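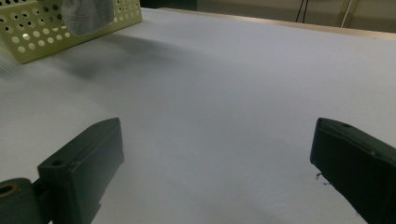

Plastic basket with round holes, on a pale tabletop.

Tasex brake pad wear table, README

Filed under: Cars / Maintenance / Open data
Last updated: Oct 4, 2021

What is in here

One table of brake pad measurements, 179 rows from 110 passenger cars. Each row is one front axle on one visit to a shop. Some cars came back and have more than one row. The table was put together to check a claim that drivers hear a lot at the service counter, that the pad life percentage on the Truvari plug-in reader is good enough to plan a brake job by. I went in doubting it. I still doubt it, though the table is weaker evidence than I would like and you should read the section on problems before you quote it to anyone.

Files

pads.csv is the table.
shops.csv lists the four shops with their codes.
notes.txt has the remarks the mechanics wrote on the work sheets, typed in as written, including the ones I can't make sense of.

Columns in pads.csv

car_id: a made-up code, the same for a car every time it comes in.
shop: code, see shops.csv.
odo_miles: odometer at the visit. Two of the shops write this to the nearest thousand.
trans: A or M. Manual drivers are supposed to save their brakes by downshifting. There are far too few manuals in the table to say.
inner_mm, outer_mm: pad thickness by caliper, friction material only. Left wheel.
reader_pct: what the Truvari unit showed as pad life left, copied by hand.
driver_says: city, highway or mixed. This is what the driver told the desk. Treat it as gossip.

How it was collected

The shops are Vogler in Rekstead and three others who asked to go by code. The mechanics measured pads on cars that were already up on the lift with the wheels off. No one was asked to bring a car in for this. Hauke Lindemann wrote the measuring sheet and typed up the Vogler numbers. Leonie Steinbach did the rest and merged everything in May. The calipers were whatever each shop had in the drawer, and only Vogler's were checked against a gauge block.

Problems

Cars get to a shop when something is wrong or due, so worn pads are overrepresented. Don't use the table to estimate how long pads last in general. People have asked, and the answer stays no.

The reader needs to know how thick the pads were when new. At one shop the mechanics left that setting at its default for every car. Those rows are kept, with the shop code C. Dropping them makes the reader look better, keeping them makes it look worse, and I have seen both done by people who had already picked a side.

Inner and outer pads often differ a good deal. The reader gives a single figure and its manual doesn't say which pad it means. Comparing reader_pct with the average of the two is a guess. So is comparing it with the thinner one, but the thinner one is what gets you in trouble, so that is the comparison I would start with.

Some thickness values end in .0 or .5 more often than they should. Somebody was rounding. I haven't tried to fix it.

Blank cells mean the number wasn't written down. Zero means zero, and there is one of those. See notes.txt.

What not to use it for

Deciding whether your own brakes are safe. Have the wheels taken off and the pads measured. Also please don't rank the shops with it, the car mix is different at each one.

Changes

The first version had the inner and outer columns swapped for shop B. Fixed. If you downloaded before the May merge, get it again.

Two odometer readings that went backward between visits were checked against the paper sheets. One was a typing error. The other is on the sheet that way and was left alone.

Use and contact

Free to use with credit to the Tasex table. Corrections go to Leonie Steinbach, with the car_id and the row, please. Questions about the measuring sheet go to Hauke Lindemann.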